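Three Days of Singing at Kutmont: Notes from the May Choral Open House

I have sung second alto in one choir or another since I was fifteen, and I had never been to a choral open house before this May. Kutmont opens its singing school to visitors once a year. You sign up, you get a folder of music, and for three days you can wander into any rehearsal you like and either sit at the back or sing. I sang. I sang so much that on the drive home I couldn't order a coffee above a whisper.

The school sits on a hill above the town, in what used to be a teachers' college, and the walk up from the parking lot is steeper than the map suggests. Wear real shoes. At the top you come into a long hallway with rehearsal rooms on both sides, and at nine in the morning every one of them was already going. I stood there with my folder under my arm and could hear sopranos doing lip trills on my left, a men's group working on Latin vowels on my right, and somebody far away playing the same four bars of Brahms over and over. I was so happy I forgot to pick up my name badge.

My first session was the open warm-up with Nighat Magsi, who directs the resident chamber choir. She doesn't talk much. She hums a note, looks at you, and waits until the room has found it. Then she moves one hand about an inch and the whole sound changes! We spent twenty minutes on a single unison vowel, passing it from the basses up through the sections, and by the end I could hear overtones ringing over our heads. I've had directors explain blend to me for years (match the person next to you, listen louder than you sing, all of that) and this was the first time I felt it in my jaw.

From there I went to the sight-reading room, which I'd been dreading. Tariq Paracha runs it, and he hands out music nobody in the room has seen, beats one bar for nothing, and goes. If it falls apart he starts again from the place where it fell apart and doesn't mention it. We read a short motet, two folk song settings and a really nasty modern psalm with a 7/8 section in the middle. I was lost for most of the psalm. On the third try I came in right on the tenor cue at the top of page four, and the woman beside me gave me a thumbs-up without taking her eyes off the page.

Lunch is on the lawn if it's dry. Bring your own if you're picky, but the lentil soup is good and there's a lot of it.

The afternoon was the part I'd come for, the library tour. Kutmont holds 1,725 choral titles, most of them in full sets, and the librarian, Sobia Siddiqui, let us pull out anything we wanted as long as it went back in the same box. I found the edition of the Fauré that my high school choir used, with the same ugly green cover, and a whole shelf of part-songs for women's voices that I'd never heard of. She also showed us how the sets get mended. Old octavos come back with torn spines and pencil on every line, and each one is checked page by page before it's lent again. If you have ever drawn a pair of glasses over a tricky entrance in a borrowed score, please picture the person with the eraser.

I asked her which piece goes out most. It's a setting of an evening hymn for four parts, three minutes long, and every choir in the valley seems to do it every winter.
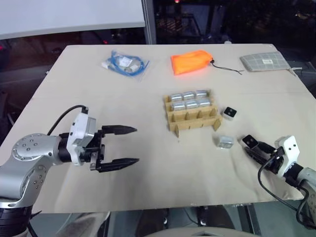 Bushra Baloch wrote to me after I mentioned the hymn in our choir newsletter: We did that setting at Skorthorpe last winter and I'd warn anyone about the second verse. The altos sit on one low note for nine bars and everybody goes flat, us included. Our director finally had us sing it a half step up and it stayed in tune from start to finish. Did they try that at Kutmont? I'd also love to know if the library lends to small groups, as there are only eleven of us.

They do lend to small groups, Bushra, and there's no minimum. You pay the postage both ways. I didn't get to hear the hymn in rehearsal, so I can't tell you what key they take it in, but I believe you about those nine bars. We have the same trouble with a Rheinberger piece every spring.

Day two belonged to the visiting choirs. The one I keep telling people about is the Tarnemar Youth Singers, who came by bus with their conductor, Jiahui Yao. Their open rehearsal was packed to the windows. They sang from memory, in a horseshoe, with the youngest singers in the middle, and she stopped them constantly for tiny things: a final consonant, a breath taken one beat early, a diphthong that closed too soon. They fixed each one and went on. At one point she walked out of the horseshoe altogether and stood with us at the back while they sang a whole piece without her. It held together beautifully, and a man in front of me wiped his glasses twice.

The closing concert was in Khokhar Hall down in the town, with 400 seats and every one taken. The acoustic is dry, drier than I like, and in the first half the men's group sounded a little bare. After the break they moved everyone forward to the edge of the stage, and that helped a lot. All of us visitors joined in for the last 2 pieces, folders and all. Nighat Magsi gave us the same hummed note she'd given in that first warm-up, and waited.

If you go next year, sign up early for the sight-reading room because it fills first. Bring a pencil (soft, for Sobia's sake) and a water bottle. The rooms on the east side get hot after three o'clock. I'm already trying to talk our tenors into coming, and so far I've got both of them on maybe.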